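Teaching my sorting planner to wait

By Dae-han Hyun
June
3 comments · 14 shares

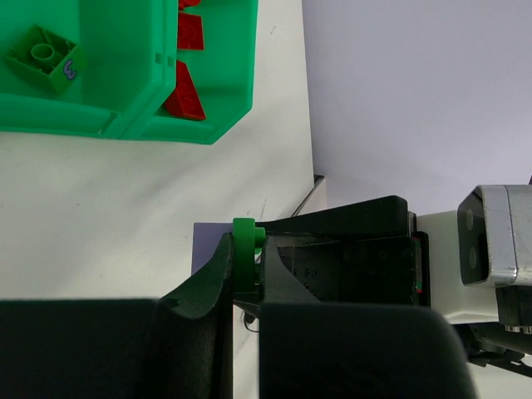

Green piece in the fingers, green and red bricks already in the bin.

I wrote last time that the sorting task was almost finished. It was not. The perception part is good enough now, but the planner and the controller still did not agree about time.

My planner is called Dikton. It takes the color from the detector, chooses a compartment and sends a target pose. The old version sent a new target every time the detector gave a new result, also when the arm was already above the bin. On the divider wall this was bad, because a small change in the estimate moved the target to the other side of the wall and back again.

Gemma Cheetham read my logs and asked a simple question: why does the planner listen to the detector after the grasp? I had no good answer. So I added a lock. When the fingers report contact, the class is fixed and only the height can still be corrected.

I replayed 2,244 saved grasps with the lock. Before, the target compartment changed in the air in 117 of them. With the lock it changes in none, of course, but I also had to check that the locked class was the right one. It was wrong in 10. Most of these are sloped bricks seen from the low side, and I want to look at them one by one.

Next I will move the lock into the config file, so that Mirjam can turn it off for her tests without editing my code. The replay script also needs a better name than replay2_new.

We use cookies to improve your experience. Accept / Settings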